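Washing and Storing Fine Knits at Home

Posted 2025-07-19 in Laundry & Closet

Most sweaters wear out in the wash or on the hanger long before the yarn gives up. A little care at the end of the season will get several more years out of a decent one. These are the steps we use for wool, cotton and blends, and they work for knit polos and cardigans too.
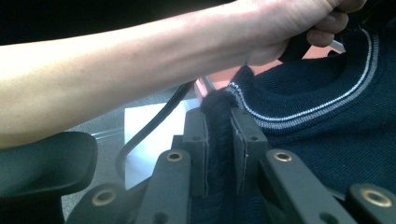

871 words in the full guide | Part 1 of 2: Washing and Drying

Before washing

Empty the pockets and close any buttons or snaps. Turn the sweater inside out. Look over the neckline, underarms and cuffs in daylight, where stains hide best on dark colors. Dab a drop of dish soap on greasy spots and let it sit ten minutes. Don't rub, as rubbing raises fuzz.

If you find a hole, close it with a few stitches before the sweater goes in water. Matching thread is fine for this. You can mend it properly later.

Washing by hand

Fill a sink or basin with cool water and add a teaspoon of mild detergent. More than that is hard to rinse out and leaves the fabric stiff. Push the sweater under, squeeze it gently a few times and leave it for 15 minutes. Drain, refill with water of the same temperature, and repeat until there are no suds.

Never lift a wet sweater by the shoulders. Scoop it up from underneath with both hands.

Dark knits should be washed alone or with other darks for the first few washes. Navy and black both bleed, and any white trim will pick it up. If that happens, put it straight back in cool water with a color catcher sheet. Don't let it dry first.

Drying

Lay the sweater on a bath towel, roll the two up together and press down along the roll. Then open it out on a dry towel, away from sun and heaters.

Pat it to shape while it is damp. Line up the side seams, then measure the chest and sleeves if you wrote the numbers down before washing. Push the ribbing at the hem and cuffs together with your fingers so it dries narrow.

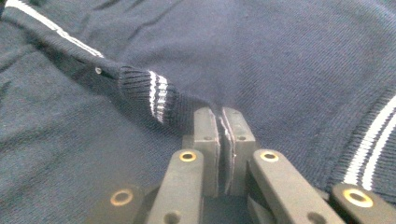 Stretched cuffs can usually be brought back without washing the whole garment. Dip only the ribbing in hot tap water, squeeze it in a towel and dry it with a hair dryer on warm. Cotton responds well to this. Keep wool out of hot water and use steam on it instead, with the iron held an inch above the fabric.

Turn the sweater over after 12 hours. Thick ones can take up to 48 hours to dry through, and the underarms are always last.

Pilling

Use a fabric comb or a battery shaver on a flat, hard surface. Hold the knit taut but don't stretch it. Go lightly near seams and snaps, where a shaver can catch.

Storing

Fold, don't hang. Heavy sweaters go at the bottom of the stack. Wash everything before it is put away in April, even if it looks clean, as moths go for sweat and food. Cotton bags are better than plastic for long storage.

Next: Part 2, Mending Small Holes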